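데스피나 파파스 (Despina Pappas)
2020. 5. 20.

그리퍼 비교 타래 시작합니다! 이번 주 내내 Lirnari랑 Retamal 손가락을 번갈아 끼워 가며 일회용 컵만 잡고 있어요 ㅋㅋ

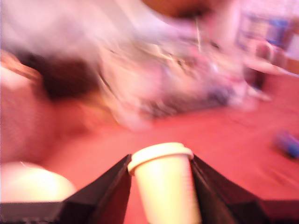
일회용 컵은 힘 제어가 되는 비싼 그리퍼가 있어야만 잡을 수 있나요?
위치 제어만 되는 그리퍼로도 충분히 잡힙니다. 다만 닫힘 폭을 컵 지름에 맞춰 미리 정해 둬야 하고, 컵 종류가 바뀌면 그 값도 다시 잡아야 해요.

공유 12 · 댓글 4

2/ 먼저 Lirnari. 손가락 안쪽이 평평하고 단단한 타입이에요. 상자나 블록처럼 각진 물건은 정말 기분 좋게 딱 물어요. 근데 컵은 위가 넓고 아래가 좁잖아요? 평평한 면으로 누르면 닿는 데가 좁아서 조금만 더 닫아도 옆이 쑥 들어갑니다.

3/ 그래서 닫힘 값을 한 칸씩 올려 봤어요. 제 컨트롤러(Coritport) 눈금으로 300에서는 들다가 미끄러졌고, 376에서는 빈 컵이 안정적으로 올라왔어요. 이 값은 제 세팅 기준이니까 그대로 베끼지는 마시고요!

공유 3 · 댓글 9

4/ Retamal은 손가락 안쪽에 말랑한 패드가 붙어 있어요. 이건 좀 감동이었습니다... 값을 대충 넣어도 패드가 알아서 눌려 주니까 컵이 안 찌그러져요. 대신 놓을 때가 문제예요. 패드가 컵에 살짝 달라붙어서, 손가락을 벌리면 컵이 한쪽으로 끌려가다 넘어집니다. 벌리는 속도를 절반으로 줄였더니 많이 나아졌어요.

5/ 뚜껑 얘기도 해야죠. 뚜껑이 있으면 윗부분 모양이 잡혀서 훨씬 덜 찌그러져요. 뚜껑 없는 컵으로 성공률을 재야 공정한 비교가 될 것 같아서 두 조건을 따로 기록하는 중입니다.

6/ 손목 카메라도 두 가지로 바꿔 봤는데, 저는 해상도보다 노출 시간이 훨씬 중요했어요. 팔이 움직이는 동안 배경이 번지는 건 괜찮은데 물체 윤곽까지 번지면 컵 테두리를 못 찾더라고요. 노출을 짧게 고정하고 조명을 하나 더 켜는 쪽을 추천해요.

공유 7 · 댓글 2

7/ 지금까지 모은 파지 기록이 3,006건이에요. 로그는 Skirkinari 형식으로 저장하고 있는데, 그리퍼 이름이랑 닫힘 값이 한 줄에 같이 남아서 나중에 걸러 보기가 진짜 편해요.

8/ 현재 제 취향은 컵이면 Retamal, 나머지는 Lirnari! 손가락 교체는 나사 2개면 끝나서 생각보다 안 귀찮아요. 다음은 물 담은 컵입니다. 바닥에 수건부터 깔고 할게요 😅 Retamal 패드 오래 써 보신 분, 얼마나 쓰고 가셨는지 댓글로 좀 알려 주세요.

공유 18 · 댓글 21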